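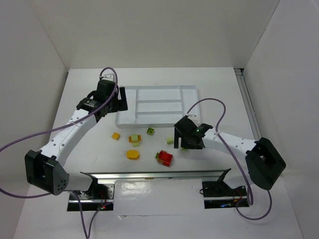 Dretholm Shared Workshop
Two-arm sorting build: minutes of the May progress meeting

Present: Ecaterina Olteanu (chair), Gerrit Molefe, Jitendra Shukla, Reshma Cele (minutes)
Apologies: Sipho Du Plessis
Start 19:10

1. Minutes of the last meeting
Agreed, with one correction. Item 4 should read "wrist bracket", not "base bracket".

2. Mechanical
GM reported that both arms are bolted down and reach the tray from their front corners. The left gripper can get to the tall compartment at the left end without the elbow coming near the side wall. The right arm has less room, as its elbow stands close to the side rail. GM wants a software limit on that joint before anyone runs it above half speed. Agreed.

The front rail was checked for straightness and left alone. JS asked whether the mark on its lower edge was rust. GM has not looked. To be wiped down and checked.

3. Cables
The purple cables still hang in wide loops off the forearms. EO considers the loop under the right elbow too long and likely to catch on the base at full fold. GM prefers slack at the wrist, having pulled out a connector on the previous build. Compromise: keep the wrist loops, clip the lower runs to the white segments. Clips must not cover the screw holes.
Action: GM, clips on both arms.

4. Tray and blocks
The five-compartment tray stays. JS proposed a deeper one from Gamelum; not taken up, as the grippers would have to come in steeper and all the taught positions would be lost.

Sorting rule for the first trial is by colour: green in the left end compartment, red in the right, orange and yellow in the three middle ones. RC pointed out that several pieces are stuck together in mixed colours, the orange and pale green stack among them, and the rule says nothing about these. Decision: single-colour pieces only for the first trial. Stacks come later, with one arm holding and the other pulling.

The flat-topped oval piece is to stay in the set. JS expects the fingers to slip on it and would like to know how often.

5. Control software
JS has moved the motion code to the Grudum branch. Position updates are sent every 2 ms. The move timeout was 900 ms, which stopped the right arm partway through long moves; it is now 3000 ms. EO asked that the timeout be written to the log each time it trips — at present the arm stops and the log shows nothing. JS to add.

Target for the first trial is 500 picks, both arms, with a person at the stop switch throughout.

6. Enclosure
Plain walls to remain bare. The glossy panel between the bases gives bright reflections, and the seam along it has a small torn or creased spot. Options were matt film or a new panel. GM has matt film at home and will bring it. If that fails, SDP to be asked for a price from Vlček.

7. Any other business
RC asked that the bench supply be switched off at the wall when the last person leaves. Agreed.

Actions
GM: cable clips, joint limit figure to JS, rail, matt film
JS: timeout logging, joint limit in code
EO: pick count sheet
RC: circulate minutes, sort out single-colour pieces

Closed 20:25. Next meeting in June, same room.

Dretholm Shared Workshop | Contact the bench group | © Dretholm members | Back to top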